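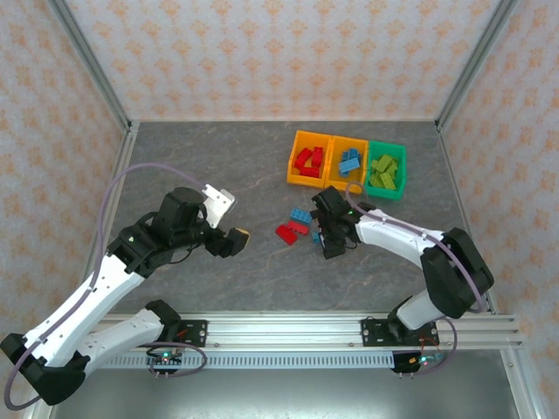 Luminița Nistor demande si le rail commun aux deux bras ne finira pas par transmettre les vibrations de l'un à l'autre, et s'il n'aurait pas été plus prudent de prévoir deux supports séparés.

La question a été posée à la suite du précédent billet, consacré au choix des profilés. Elle appelle une réponse détaillée, que le présent compte rendu s'efforce d'apporter, en même temps qu'il fait le point sur l'avancement du poste de tri installé à l'atelier partagé Jotstead.

Du montage mécanique

Les deux bras sont fixés sur un unique rail horizontal en aluminium, placé à l'avant du plateau. Ce choix a été arrêté en avril, après l'abandon d'une première version dans laquelle chaque bras disposait de sa propre embase serrée au bord de la table. Cette version présentait un défaut que l'auteur de ces lignes avait sous-estimé : le moindre desserrage d'une embase modifiait la position relative des deux bras et rendait caduc l'étalonnage de la veille. Le rail commun supprime cette source d'erreur. Les platines noires y sont boulonnées et l'entraxe peut être contrôlé au réglet avant chaque séance.

Quant aux vibrations, l'observation de Luminița Nistor est fondée. Lorsque le bras gauche s'arrête brusquement, un léger mouvement est perceptible à l'extrémité du bras droit. Il a été remédié à cet inconvénient par deux mesures : l'abaissement de l'accélération maximale dans Prado, le logiciel de commande rédigé pour ce projet, et l'interdiction faite aux deux bras de se déplacer simultanément pendant la phase de saisie. La seconde mesure allonge le cycle. Elle est jugée acceptable pour un poste dont la cadence n'a jamais constitué l'objectif.

Les bras proviennent d'un lot de pièces Herkorard acheté en kit. La dépense s'est établie à 1 190 euros pour l'ensemble, profilés non compris. Le remontage des articulations a demandé plusieurs soirées et deux jeux de vis ont dû être remplacés, les longueurs fournies ne correspondant pas à la nomenclature.

De l'enceinte

Le plateau gris marbré est fermé à l'arrière et sur les côtés par des panneaux revêtus de papier peint à motif floral. Des montants en aluminium assurent la liaison aux angles. Il avait été envisagé de peindre les panneaux en gris uni. Un rouleau étant disponible, la pose du papier peint a été préférée, et il a été décidé de ne plus y revenir tant que la détection des briques s'en accommoderait. La méthode retenue se limite à la surface du plateau et ignore tout ce qui se trouve au-delà. Les premiers essais, conduits sans cette restriction, avaient donné lieu à des détections erronées dans les motifs orangés de la paroi, avec une préférence marquée pour l'angle gauche.

Les bacs sont disposés côte à côte vers le fond. Ils ne sont pas vissés. Leur position est relevée au début de chaque séance, opération qui prend peu de temps et qui permet de les retirer pour les vider.

Du câblage

Une goulotte perforée court sous le rail et reçoit les conducteurs d'alimentation. Les cartes électroniques sont logées sous les platines, à portée de main. Cet emplacement a fait l'objet d'une remarque lors de la dernière réunion de l'atelier, un membre estimant qu'un capot serait souhaitable. Le capot est à l'étude. Il devra laisser visibles les voyants, dont la lecture directe évite bien souvent d'ouvrir une console.

Les câbles violets des bras forment des boucles amples. Une longueur insuffisante avait provoqué, sur le bras droit, l'arrachement d'un connecteur lors d'une rotation complète du poignet. Une réserve de 300 millimètres a depuis été ajoutée de chaque côté. Elle est excessive et pourra être réduite lorsque les butées logicielles auront été définitivement fixées. L'alimentation, de marque Tosell, est restée celle du premier prototype. 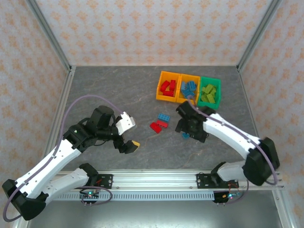 Le poste de tri et ses deux bras sur rail commun, atelier Jotstead.

De la procédure d'essai

Les essais portent sur le tri de briques de construction par couleur. Un petit nombre de briques est déposé sur le plateau, devant les bacs, certaines au contact les unes des autres. Cette dernière configuration est la plus instructive. Une brique isolée se saisit sans difficulté particulière, alors que deux briques superposées obligent à décider laquelle doit être prise en premier, et sous quel angle la pince doit se présenter.

La règle adoptée à ce jour est sommaire : la brique dont le contour est entièrement visible est traitée en priorité. Lorsque deux candidates se présentent, celle dont le bac de destination est le plus proche l'emporte. L'auteur reconnaît que cette règle échoue dès que la brique supérieure repose en biais, la pince entraînant alors l'ensemble.

À la date de rédaction, 168 essais ont été consignés dans le cahier de l'atelier. Chaque échec y est classé selon sa cause apparente (saisie manquée, brique lâchée en cours de trajet, erreur de bac, arrêt demandé par l'opérateur). Les saisies manquées dominent largement. Les erreurs de bac sont devenues rares depuis que l'éclairage du local est maintenu identique d'une séance à l'autre. Il est demandé aux autres usagers de ne pas modifier la position des lampes après dix-huit heures.

Des travaux à venir

Les points suivants demeurent ouverts :

Reprise des doigts de pince, dont la course devra être réduite de 5 millimètres afin de limiter les contacts avec les briques voisines.
Étude du capot des cartes.
Mesure des vibrations du rail, selon le protocole suggéré par Luminița Nistor, que l'auteur remercie de sa proposition de prêt d'un accéléromètre.
Rédaction d'une notice de mise en route à l'usage des membres de Jotstead.

Les fichiers de Prado seront déposés sur le serveur de l'atelier après relecture. Les demandes d'accès et les observations relatives au montage peuvent être adressées par le formulaire de commentaires ; il y sera répondu dans le prochain billet, qui traitera des doigts de pince.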